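Jirker protocol

The Jirker protocol is a method for collecting robot training data in occupied homes using hand-held grippers. A person carries a gripper through a household task, and the recorded motion is later used to train a policy for a robot arm that was never in the house. It was worked out by Jussara Figueiredo and Raíssa Damasceno, and takes its name from Jirker, the scheduling script that told collectors what to do next and was, by most accounts, the least reliable part of it.

Background

Hand-held grippers were already in wide use when the protocol was written. Their appeal is plain enough: a person with a gripper is quicker than a person steering a robot arm from a desk, and can climb stairs. The usual practice was to take the gripper to a lab bench furnished to look like a kitchen. Policies trained this way did well at lab benches furnished to look like kitchens.

Figueiredo's proposal was to spread a fixed recording budget over many homes, with few recordings in each, and to forbid tidying. The second rule caused more argument than the first. Anselmo Dantas, who ran the early trials, held that clutter would swamp the learning signal, and kept a private set of recordings made in cleaned rooms so that he could say so later with numbers. The set became the control condition.

Procedure

A session covers one work surface in one home. The collector picks the surface, lays a cloth on it if the task sheet calls for one, and sets out the objects for the task. Everything beyond the surface is left as the household had it. Collectors may close a door for safety but may not move furniture, fold clothes or turn on extra lamps.

Each recording starts with the fingers open and the target object in view, and ends when the fingers are open again. Failed grasps are kept and marked. A collector makes at most 40 recordings at one surface before moving on, a limit set after Damasceno noticed that people get too good at picking up the same bottle and begin doing it with a flourish – which the policy then learns.
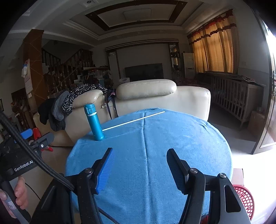 6 min read

Tall objects such as the teal bottle on the blue towel are classed as "uprights" and have to be approached from at least two sides. Thin objects like the white stick lying behind it are classed as "slivers" and are widely disliked. Soft cloth under the objects makes both classes harder, as the surface gives way when a finger presses down. The ribbed finger pads help with uprights. Their effect on slivers is disputed.

Results

The main study used 1319 recordings from 70 homes. A comparison policy was trained on the same number of recordings from Dantas's cleaned rooms. Both were then tested over 310 trials in homes that neither had seen. The policy trained on untidy homes completed more of the tasks, with the widest margin on uprights. On slivers the two were equally bad.

Dantas reported the outcome himself, in a section of the write-up titled "Remarks on clutter," the shortest in the document.

A follow-up by Aparecida Cordeiro looked at which kind of variety mattered. She found that changing the background and the daylight accounted for most of the gain, while adding new objects on the same surface did little. Sessions recorded near windows were the most useful and also the most often rejected by the automatic quality check, which took strong daylight for a broken lens. The check was later loosened.

Criticism

Welington Vasconcelos has argued that the result depends on the collectors as much as on the homes, as every new home also tended to bring a new pair of hands. The original study did not separate the two. A version that did, under the name Jultbridge, was begun one February and stopped when the collectors declined to visit one another's houses.

Others have pointed out that the no-tidying rule can't be enforced. Households told that someone is coming to record a messy room will often clean it first.

See also

Burix gripper format
Barros sampling
Failed-grasp labeling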